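How to Host a Movie Podcast Night at Home

If you and your friends love old films, do try recording a chat about one! Pick something short, watch it together, and give everyone five minutes to scribble notes (I still use the backs of envelopes).

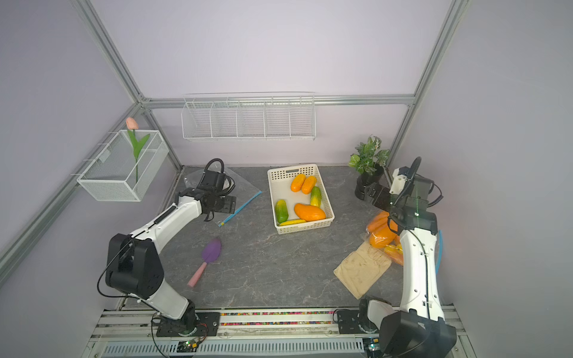
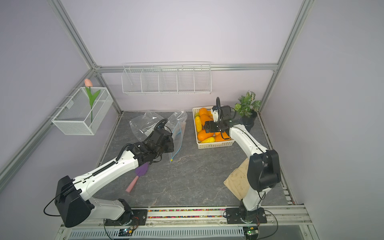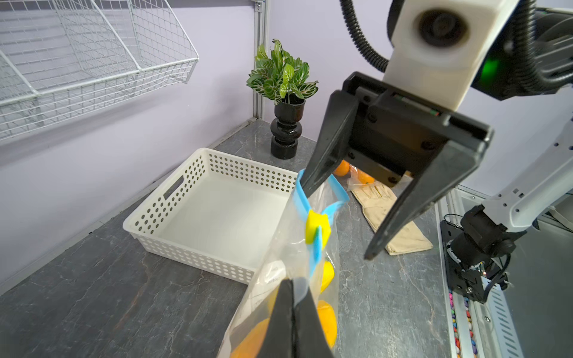

Clear zip bag on the table, and in the last photo with fruit inside.

Put one microphone in the middle and record a short test - then play it back before you start. Save the spoilers for the second half, and stop while you're all still laughing.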